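Okay, hi everybody, thanks for squeezing in after lunch. My talk is called "Buying Somebody Else's Stash," and it's for anyone who has ever bid on a box of sewing fabric at midnight and regretted it by Tuesday.

(Wait for people to sit. Water.)

So I started with one lot. It was listed as quilting cotton, 61 pieces, and I pictured a nice tidy stack of yardage. What came was a carton of everything from full two-yard cuts down to strips you couldn't make a hair tie out of! The seller hadn't lied to me. "Pieces" is a word that covers a lot of ground, and I hadn't asked.

These days I write to the seller before I bid, and I keep it short. How wide is the fabric? Has any of it been prewashed? Did it come from a house with smokers or pets? If they answer all of that, great. If they only answer one, I lower my top bid and move on with my life.

(Pass around the swatch ring. Get it back this time.)

Brand names on the selvage, let's talk about that. I get very excited when I see Penrose prints because I know how they behave under the needle, nice and crisp. Stoserum is softer and it frays like crazy, so I cut it with pinking shears and use a bigger seam allowance. Hivov I buy only for linings. You may love it, we can fight about it at the coffee table.

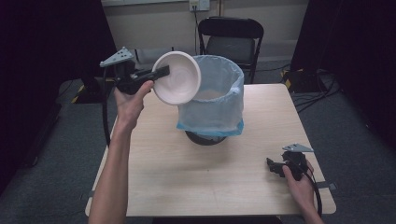 Not everybody washes a lot the minute it comes in, and after I gave this talk at the Prillum guild in February a woman in the second row told me she never does, that the sizing makes old cotton so much easier to cut and she would sooner wash the finished quilt and take her chances with the reds. I've thought about it a lot since then. I still wash mine, cold, darks by themselves, but I've stopped being bossy about it.

Money part. My best lot was 17 yards of plain white muslin that I've been using for backings ever since, and my worst was a bin of upholstery samples glued to cardboard. Glued! Check the photos for little square corners, that's your clue.

(If running long, skip the zipper story.)

Thread. Old cotton thread, give it a tug. If it snaps right away it goes in the basting drawer, and if it fights you a bit, go ahead and sew with it. I had a spool with 400 yards on it that broke every few inches, and I kept rethreading the machine all evening like a stubborn mule.

Handouts are by the door, and the swap table stays open until 4. Please take the brown corduroy.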